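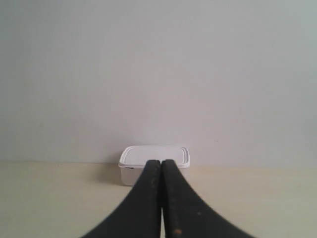 Enikő Szekeres

About Lau Language School

We teach languages to grown-ups in the evenings, and we love it! Lau began with 11 people who wanted to learn Hungarian around my kitchen table, and we now have more than 80 students across Hungarian, Latvian, Danish and Dutch. Plenty of those first learners still come, mostly for the Thursday-style arguments about vowels (any evening will do for those).

Classes are small and loud. You'll be speaking in the first ten minutes, badly at first, and then a bit better — I still get goosebumps when someone tells their first joke in a new language.
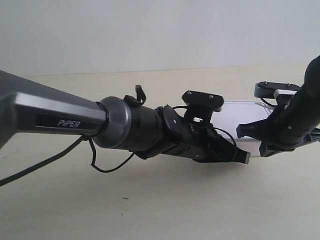 Grammar comes in as you need it. If you want to complain about the bus in Danish, we'll teach you the past tense that evening, and Villads will happily supply the swear words. Beginners meet for 70 minutes, and the reading groups go on until the tea runs out.
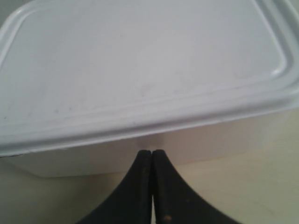

Who teaches here

Zane Rozīte — Latvian, all levels, plus the summer song group
Villads Nørgaard — Danish for beginners and the crime novel club
Roel Dewulf — Dutch, with a soft spot for Flemish comics
Enikő Szekeres — Hungarian, and most of the emails

Come and sit in

Your first class is free, and you don't need to bring a book. New groups start in August, and you can join a reading group whenever you like. Write to us and tell us which language you're dreaming about!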